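Lellwood Handheld Gripper 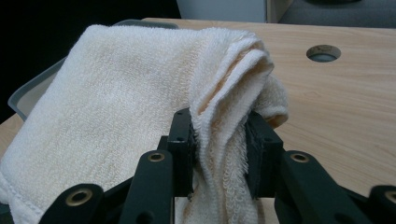

The Lellwood is a hand-held two-finger gripper kit sold by Bambridge for recording manual handling tasks used in robot training. An operator holds the tool and performs the task directly, and the recorded motion is later replayed or learned by a robot arm fitted with a matching gripper. The kit is marketed mainly to laboratories and small integrators working with cloth, packaging and household goods.

Design

The fingers are rectangular black pads that face each other and are carried on a parallel linkage. Brass-colored bushings are set in the rounded ends of the linkage arms. The linkage keeps the pad faces parallel through the stroke, so that a thick fold of terry toweling and a single hem can be gripped without changing fingers. Maximum opening is 134 mm. Pads are sold in pairs and can be replaced with a hex key.

The camera mount places the lens behind the jaws, with both fingers in view at all times. Recordings are written to a removable card. Battery life is given as up to 4 hours.

Versions

The first version used a trigger with a fixed return spring, and users with smaller hands reported fatigue in long sessions. Version 2 introduced an adjustable spring and a wider handle. Pads from the two versions are interchangeable, but camera mounts are not.

Software

Files are processed with Cikuneo, a desktop program included in the price of the kit. It aligns the video with the finger position and flags segments in which tracking was lost. The standard task library contains 17 templates, among them towel folding, tray loading and bag opening. Export to third-party formats requires a separate license.

Service

Repair and calibration are handled by Polat under contract. Bushings are treated as wear parts and are not covered by the warranty. Calibration is recommended after any linkage repair or change of camera mount.

See also

Parallel gripper
Imitation learning
Deformable object handling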